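The arm on the stem table

Drokau makes artificial flowers for shop windows, hotels and film sets. Most of its work is still done by hand, at long benches, by people who can bind a stem without looking at it. In August the firm put its first robot arm on the assembly floor, running a control package called Marar. Ea Sveinbjörnsson, who runs assembly, spoke to us about what has changed on the benches.

The arm does one group of tasks: picking up stems and single flowers, turning them the right way round and setting them down for the binders. "It is dull work and it is hard on the thumbs," she says. "A binder used to spend the first part of every shift sorting. We timed it before we bought anything. It came to 68 minutes per person."

She had expected the heads to be the difficulty. They were the easier part, as a bud has a shape the software can find. Stems gave more trouble. They are thin, they bend under their own weight, and a green stem on a green mat is hard for a camera to separate from its background. The first change was therefore to the surface. The mats went and a plain white top came in.

The second change was to the fingers. The pads supplied with the gripper were too wide and took hold of two stems at a time. Sveinbjörnsson's team tried 3 sets before settling on a narrow pair. "You want to pinch near the end and nowhere else," she says. "If you hold it in the middle the far end swings and you have no idea where the tip is."

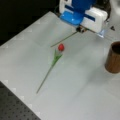
What the binders do now

Nobody has left the benches as a result of the arm, and the firm has put that in writing for the length of the trial. The work has moved, though. Two binders now take turns as cell operator, a job that did not exist before. They load the table, clear faults and log each dropped or crossed stem.

"The logging was resented at first," Sveinbjörnsson says. "People thought we were measuring them. We were measuring the arm, but the sheet had a box for the operator's name on it, so I can see why they thought so. We took the box off."

The target is 100 stems placed between stops. The best run so far is 80. Most stops come from leaves catching on a neighbouring flower, and the operator has to free them by hand. Tulips do better than anything with side shoots. Roses have been left out of the trial.

Pay was the longer argument. Binders are paid partly by the finished bunch, and an operator finishes none. For now the cell is paid at the binder's average, worked out again each month. Sveinbjörnsson regards this as a stopgap and wants a separate grade.

She is also wary of what happens to the skill. New starters used to learn the materials by sorting them. "You got to know a bad wire by feel before you were ever allowed to bind one. If the arm does the sorting, I have to teach that some other way, and I haven't worked out how." At present each new starter spends two weeks at a hand-sorting bench kept for the purpose.

A decision on a second arm will be made when the trial ends. The binders have asked to see the fault log first, and she has agreed to post it by the clocking-in machine.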